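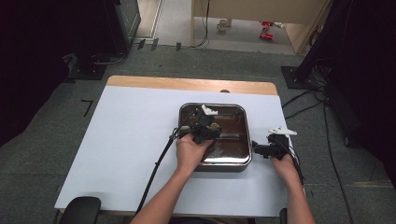
Drerkine puts out 1,000-page psychology handbook, again

17/10/2021

Drerkine has released a new edition of its Hollerside Handbook of Memory and Learning, and the publisher is calling it "completely rewritten." Buyers who own the last one may want to check that claim before paying for it a second time.

The book, sold mostly to first-year college students, now runs to 1,000 pages in 5 parts. Drerkine's catalog lists 533 new references and three new chapters, on sleep, on aging and on learning from screens. The chapter on screens is nine pages long, and two of those are a reading list.

Much of the rest looks familiar. The section on short-term memory carries the same opening paragraphs as before, with the same worked problem about a shopping list. Several of the review questions have been put in a different order. That is enough to make an older copy awkward to use in a class where homework is set by question number, and students have complained about this sort of thing for years.

The publisher says the changes were needed to "reflect a fast-moving field." It did not say which findings had been dropped, and the preface doesn't either. A study guide and an access code for the online quizzes are sold separately. The code expires after one school year and can't be passed on with a used book.

Online sellers had the handbook up for advance order in July, some with star ratings already showing, months before any reader could have opened a copy. Those ratings seem to have been carried over from the earlier edition.

Gralby, which distributes the rival Chevalier series, says it has no plans to update its own memory title this year. Its current edition is still in print and covers most of the same ground, without the quizzes.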